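ロボット学習特論 第11回 講義ノート
「関係ないもの」を動かして方策を調べる
2024-03-22 更新

前回の終わりに、学習済みの方策を評価するときに成功率を一個だけ出して満足するのはもったいない、という話をしかけて時間切れになりました。今日はその続きです。板書が汚かったという苦情を毎年いただくので、今年は話した内容をほぼそのまま文章にしておきます。途中で脱線するのも講義どおりです（すみません）。

今日の主役は、私とHipólito Alarcónがしばらく一緒にやっている「対（つい）評価」という方法です。難しい数学は出てきません。分散の公式をひとつ覚えていれば最後までついてこられます。

1. 何が知りたいのか

カメラ画像を入力にして、アームの動作を出力する方策を考えます。模倣学習で作ったものでも強化学習で作ったものでもかまいません。「引き出しを開ける」でも「カップを置く」でも、タスクはひとつ決めておきます。

この方策が七割成功したとして、残りの三割はなぜ失敗したんでしょう。把持の位置がずれたのか、そもそも物体を見つけていないのか、背景の何かに引っぱられたのか。成功率からはわかりません。動画を全部見ればだいたいわかりますが、やってみると相当つらいです。私は一度、週末をまるごと使って動画を見続けたことがあって、最後のほうは自分の判定基準が朝と変わっていることに気づいてやり直しになりました。人間の目はあてになりませんね。

そこで問いをもう少し小さくします。「タスクに関係のない要素Aを変えたら、この方策の成功率はどれだけ動くか」。Aは机の色でも、壁の模様でも、照明の向きでも、奥に置いてある小物でもいい。これなら数字で答えられますし、答えが大きければ「この方策はAを見ている」と疑う根拠になります。

ここで用語をそろえておきます。変える要素のことを「因子」、因子を変えていない元の状態を「基準条件」、ひとつの因子だけを変えた状態を「変更条件」と呼びます。二つ以上の因子を同時に変える場合は「複合条件」です。複合条件は最後にちょっとだけ出てきます。

2. なぜシミュレーションか

実機でやればいいじゃないか、と毎年誰かが言ってくれます。いい質問です。やれるならやりましょう。ただ、実機で「机の色だけを変えた条件」を作ってみるとすぐわかるんですが、布を一枚敷いただけで机の高さが変わり、摩擦が変わり、反射の具合も変わります。色だけを変えたつもりが、いくつもの因子を一緒に動かしてしまっているわけです。しかも午前と午後で窓からの光が違う。物体の初期位置も、テープで印をつけたところで毎回わずかにずれます。

シミュレータの中なら、色は色だけ変えられます。初期位置も乱数の種を固定すれば寸分たがわず戻せます。私たちが使っているのはGrornlowという研究室内製のシミュレータで、物理計算とレンダリングが別々の乱数列を持っています。この「別々」がとても大事なので、線を引いておいてください。乱数列が共通だと、壁の模様をひとつ余計にサンプルしただけで、その後ろの物体配置が全部ずれてしまいます。見た目だけを変えたつもりが配置まで変わっている。昔のバージョンがまさにそうなっていて、私は丸ひと月ぶんの結果を捨てました。

もちろんシミュレーションの見た目は実写と同じではありません。そこは第5節で扱います。

3. 対にすると何がうれしいか

基準条件での成功を1、失敗を0として、確率変数Xと書きます。変更条件のほうはYです。知りたいのは平均の差、つまり E[X] − E[Y] です。素直にやるなら、基準条件でN回、変更条件でN回、別々に試行して、平均を引き算します。このときの一回あたりの差の分散は

Var(X − Y) = Var(X) + Var(Y)

です。独立に試しているので共分散の項がありません。

今度は、同じ種、同じ初期配置、同じ物体の姿勢で、因子だけを変えて二回走らせます。これを一組とします。すると

Var(X − Y) = Var(X) + Var(Y) − 2Cov(X, Y)

になります。配置が難しいときは基準でも変更でも失敗しやすく、簡単なときはどちらでも成功しやすい。だからCov(X, Y)はたいてい正で、差の分散はそのぶん小さくなります。統計では共通乱数法と呼ばれている昔ながらの技で、新しいことは何もしていません。ロボットの評価で使っている人が思ったより少ない、というのが私とAlarcónの出発点でした。

具体的な数字を入れてみましょう。私たちの標準設定では、ひとつの条件につき542エピソードを回します。半端な数なのは、Prunwoodの配置リストから物体同士がめりこんでいる配置を除いたら残りがそれだけになったからで、深い意味はありません。成功率が五割あたりのとき、独立に試した場合の差の標準誤差は、計算するとほぼ3ポイントになります（電卓でやってみてください。0.25を二倍してエピソード数で割って平方根です）。つまり、因子を変えて成功率が四ポイント落ちましたと言われても、独立な試行だとあまり自信を持てません。相関係数が仮に四分の三あれば、差の分散は四分の一になって、標準誤差は半分です。同じ精度を独立な試行で出そうとしたら、エピソード数を四倍にしないといけません。計算機の電気代を払っている人の顔が浮かびますね。

もうひとつ、対にするとおまけがつきます。「基準では成功したのに変更したら失敗した組」と「基準では失敗したのに変更したら成功した組」をそれぞれ取り出せるんです。前者をb、後者をcとすると、平均の差は (b − c)/N です。検定したければマクネマー検定がそのまま使えます。でも私が本当に好きなのは検定よりも、bに入った組の動画だけ見ればいいというところ。週末がまるごと返ってきます！

bとcが両方とも大きくて差がゼロに近い、という場合にも注意してください。平均だけ見ると「この因子は効いていない」と読めてしまいますが、実際には個々のエピソードの結果がかなり入れ替わっています。方策が因子を見ていて、でもその影響が配置によって良いほうにも悪いほうにも出ている。こういう方策を私は「そわそわしている」と呼んでいます。論文には書けない言葉なので、論文では反転率 (b + c)/N と書きます。

ただし、反転率には下駄がはいています。方策が確率的に動作をサンプルする場合、因子を何も変えずに二回走らせても結果が違うことがあります。ですから、基準条件と基準条件の組（こちらは方策の乱数だけを変えます）も必ず回して、そのときの反転率を引いて考えます。演習でこれを忘れるレポートが毎年出ます。今年は忘れないでください。

4. どんな因子をどう変えるか

因子の選び方にはセンスが要る、と言いたいところですが、たいていは表を作って機械的にやるほうがうまくいきます。私たちは大きく、面の見た目（机、壁、床の色や模様）、光（向きと強さ）、周辺物（タスクに使わない物の有無と位置）、視点（カメラの位置と向き）に分けています。
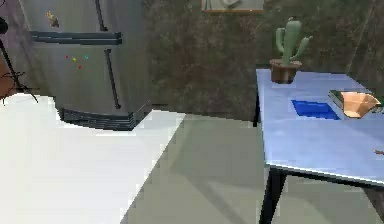
周辺物の因子は、この分け方の中でいちばん設計に迷うところです。面の色なら「別の色に差しかえる」でだいたい話が済みますが、物は、消すのか、動かすのか、別の物に替えるのかで意味が違ってきます。たとえば机の左奥の角にあるサボテンの鉢。これを消すと、緑の縦長のものがなくなると同時に、その後ろの壁が見えるようになります。方策の結果が変わったとして、サボテンがないせいなのか、見えるようになった壁のせいなのかは、消しただけでは区別できません。そこで私たちは、消す条件のほかに、色だけを変えた条件と、同じくらいの大きさの別の物に替えた条件を足します。三つとも反転率が上がるなら、方策は「あのあたりに何かある」ことを手がかりにしているのかもしれない。色の条件だけで上がるなら、緑色のほうを疑います。もっと面倒なのが、緑の本の上にのった段ボール箱です。本を消すと箱が宙に浮いてしまうので、物理計算を始めた瞬間に箱が落ちて、机の上で少し転がることがあります。見た目の因子を変えたかったのに、動くものをひとつ増やしてしまうわけです。支えになっている物と支えられている物はひとかたまりとして扱う、というのを規則にしてください。冷蔵庫の扉の小さなマグネットみたいなものは物理計算の対象から外して、扉の模様の一部と考えてしまってかまいません。こちらは消しても何も落ちません。

周辺物を動かす場合は、動かした先でロボットの通り道をふさがないかも確認します。ふさいでしまったら、それは「関係のないもの」ではなくなっています。Grornlowには、基準条件で成功した軌道をなぞって、動かした物と衝突しないかを調べる道具が入っています。衝突する配置は最初から変更条件に入れません。ここを甘くすると、方策が悪いのか配置が意地悪なのか、後から区別がつかなくなります。

影の扱いもよく質問されます。物を消すとその影も消えます。これは仕方がないと割り切っています。影だけを残す設定もやろうと思えばできるんですが、持ち主のいない影が落ちているという、現実には起こらない画像になります。現実に起こらない入力で方策が変な動きをしても、そこから何を学べばいいのか私にはよくわかりません。Alarcónは「影だけ条件」もやるべきだという意見で、この件では何度も議論して、まだ決着していません。興味のある人は期末課題の題材にしていいですよ。どちらの味方をしても採点は公平にします。

光については、明るさをまとめて上下させるだけだと物足りません。向きを変えると、扉や机の縁の明るい部分が移動します。方策の中には、物体そのものより縁の明るい線を追いかけているようなものがあって、光の向きを変えたときだけ急に手先の位置がずれます。こういう方策は、明るさの上下にはとても頑健なので、片方しか試していないと見逃します。

視点は別格です。カメラを少し動かすだけで画像のほぼすべてが変わりますから、成功率がいちばん大きく落ちるのはたいてい視点です。それで当たり前なので、視点の結果を見て落ちこまないこと。ほかの因子と同じグラフに並べると棒の長さが違いすぎて、残りの因子がみんな無害に見えてしまいます。私は別のグラフにします。

5. 実機との突きあわせ

さて、シミュレータの中でそわそわしている方策が、実機でもそわそわしているのか。ここが怪しいと、今までの話は計算機の中のお遊びになってしまいます。

私たちはAcuñaの実験室で、Nerbergと呼んでいる方策の系列を使って確かめました。同じ構造で学習データの混ぜ方だけを変えた方策をいくつか用意して、シミュレーションで因子ごとの差を出し、それから実機で因子をひとつずつ変えて試行します。実機は一条件につき16試行です。少ないですよね。少ないんです。成功率が五割なら、ひとつの条件の標準誤差だけで十ポイントを超えます。ですから、実機の差の値そのものをシミュレーションの値と比べるのはあきらめて、順位だけを比べることにしました。「どの因子で大きく落ちるか」の順番が、シミュレーションと実機で似ているかどうかです。

結果をざっと言うと、面の見た目と周辺物については順番がよくそろいました。机の模様で大きく崩れる方策は、実機でも机に柄の布を敷くと崩れます（布の厚さの話はさっきしたとおりなので、ここは薄い印刷シートを使っています）。光については、そろい方が一段悪かったです。シミュレータの光源の作りが素朴で、実際の部屋のような、いろいろなところから回りこんでくる光を再現できていないからだろうと考えていますが、確かめてはいません。視点はどちらでも一番大きく落ちるので、そろったと言えばそろったのですが、あまり情報がない一致です。

うまくいかなかった点も書いておきます。シミュレーションの成功率そのものは、実機の成功率の予測としては使えませんでした。シミュレーションで一番だった方策が、実機では真ん中あたりに落ち着いたりします。接触の計算が粗いので、把持の成否が現実とずれるんですね。見た目の因子に対する差は、同じ粗い接触計算を両側で使って引き算しているので、そのずれがいくらか打ち消しあってくれる。と、私たちは解釈しています。ただ、床から天井まで、つまり成功率が極端に低いか高いときには、この打ち消しは効きません。基準条件でほとんど失敗している方策に対して因子を変えても、それ以上落ちようがないからです。基準条件の成功率が低すぎるタスクは、先に方策のほうを直してから測ってください。

Nerberg系列の話でもうひとつ。7月に学習データへ背景の差しかえを混ぜた版を作ったところ、壁と床の因子に対する反転率ははっきり下がったのに、周辺物の反転率は元のままでした。背景をいくら差しかえても、机の上の物はいつも同じ種類だったからでしょう。そこで周辺物のほうも混ぜたら、今度はそちらも下がりました。当たり前といえば当たり前ですが、対評価をやっていなかったら「成功率が少し上がりました」で終わっていたと思います。どこが直ってどこが直っていないかが因子ごとに見えるのは、次に何を集めるかを決めるときに本当に助かります。

6. 複合条件について少しだけ

因子を二つ同時に変えると、落ち幅は足し算になるでしょうか。たいていは足し算より小さくなります。どちらか片方で失敗するエピソードが、もう片方でも失敗していることが多いからです。逆に足し算より大きくなったときは面白くて、たとえば机の色と光の向きをそれぞれ単独で変えても平気だったのに、一緒に変えたら急に崩れる、ということがありました。動画を見ると、物体と机の境目がほとんど見えなくなっていました。人間でも目をこらすような画像だったので、これで方策を責めるのはちょっとかわいそうです。

全部の組み合わせを回すのはすぐに破綻します。単独で反転率が高かった因子から順に組み合わせるだけで、演習としては十分です。ただし、今の例のように単独では無害に見える因子同士が悪さをすることもあるので、余力があれば無作為に選んだ組もいくつか混ぜてください。

7. よくある質問

「種をいくつ使えばいいですか」。学習の種のことなら、3つは欲しいです。エピソードの種とは別ものなので混同しないでください。学習の種が違えば別の方策です。評価の対を作るのは同じ方策の中だけで、違う学習の種の方策同士を対にして差を取っても、因子の効果は出てきません。

「途中で打ち切ったエピソードはどう数えますか」。時間切れは失敗として数えます。シミュレータが発散した場合は、組ごと捨てます。片方だけ捨てると対が壊れます。捨てた組の数は必ず報告してください。変更条件のほうだけで発散が多いなら、因子の変え方に何か物理的な問題が混ざっています（箱が落ちた話を思い出して）。

「成功と失敗のほかに、途中まで進んだ度合いを使ってもいいですか」。どうぞ。対の考え方はそのまま使えます。連続値になるのでマクネマー検定は使えませんが、差の平均とその標準誤差を出せば済みます。手先が目標にどこまで近づいたか、などは成功率よりも早く差が出るので、私もよく見ます。ただ、あらかじめ決めておくこと。結果を見てから指標を選ぶのはなしです。

「方策が決定的なら、基準と基準の組はいらないですか」。理屈ではいりません。でも回してください。GPUの計算順序のせいで結果がわずかに違うことがあって、接触のあるタスクだとそれが成否まで変えてしまいます。反転率がぴったりゼロになるのを自分の目で見てから、いらないと判断しましょう。

8. 演習

配布したコードに、Nerbergの小さい版とPrunwoodの配置リストの一部が入っています。計算時間を抑えるため、講義で使った数より少ないエピソードで回る設定になっています。

まず、基準条件と基準条件の組を回して、反転率の下駄を求めてください。次に、周辺物から因子をひとつ選び、消す条件、色を変える条件、別の物に替える条件の対評価をします。bとc、差の推定値、標準誤差を表にしてください。同じデータをわざと独立とみなして標準誤差を計算し直し、どれだけ違うかも書いてください。

それから、bに入った組の動画を五つほど見て、方策が何に引っぱられているように見えたかを自分の言葉で書きます。ここは正解がないので、のびのび書いてもらってかまいません。一度も引っぱられていないように見えたら、そう書いてください。それも立派な観察です。

支えている物だけを消した配置で提出されたレポートは差し戻します。設定ファイルのgroupの欄に、上にのっている物の名前が全部並んでいるか、提出前に見直しておいてください。

次回は視点の変化に強い表現の学習に入ります。予習としては、第4回で配ったカメラ校正の資料をもう一度めくっておいてもらえれば大丈夫です。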